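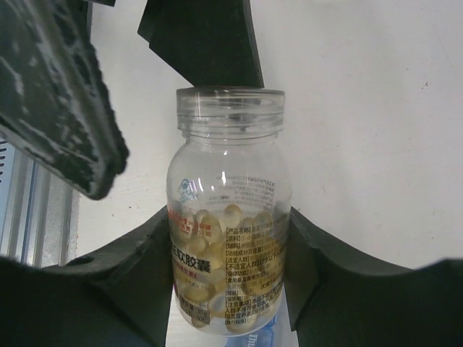
When management at Ternari brought in the arms last July, the word they used was "relief." The bench crew would be relieved of the dull part. I have packed and checked supplements for most of my working life, and I have noticed that whoever decides which part of a job is dull has rarely done it.

Take opening and handling bottles. It looks like nothing. You pick up a bottle of softgels, you take the cap off, you look in, you move on. But your hand learns things on the way. A bottle that feels light gets set aside before you have thought about it. You catch a smell that's a little off and you walk it down to the lab. I asked the man from Akeck, who sold us the system, where the smell goes now. He said that was outside the scope of the project.

The scope of the project is holding bottles. One pair of fingers takes the body, another pair comes down on the neck, and on a good day this goes along fine. I'll give them that. Clear plastic is slippery and hard for a camera to make out, and I did not expect it to work as well as it does. 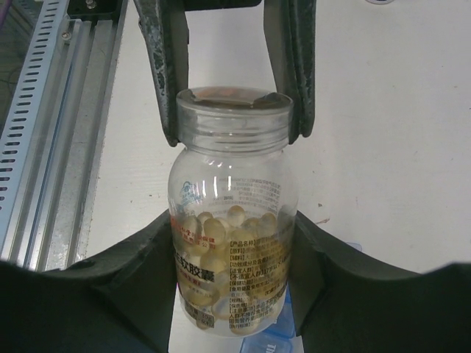

What bothers me is the arithmetic. There were 12 of us on the bench. The pitch was that everybody would stay and do "higher value" work. For me, that has meant standing beside a machine waiting for it to stop. On one shift I wrote down every time I had to step in, and I spent some 80 minutes of it clearing faults and resetting things. The rest I spent watching. I can tell you which is more tiring.

Fitzgerald Van Dusen, our shift lead, thinks I'm being unfair. His wrists hurt less than they used to, and he reminds me that two people left the old bench with braces on. He's right about that and I don't wave it away. If the company had said "this will save your wrists and it will cost you your say in how the line runs," I might have signed up. They didn't say the second half.

They also didn't say what happens to pay. A checker's grade went up with experience, because experience made you faster and fussier. A minder's grade is flat. The new people come in on it, and they will never learn what a light bottle feels like — they have no reason to pick one up.

I'm told the next version will be better, and it may be. I would still like somebody from the office to come and stand next to it for a full shift, without a phone, and then tell me again which part was dull.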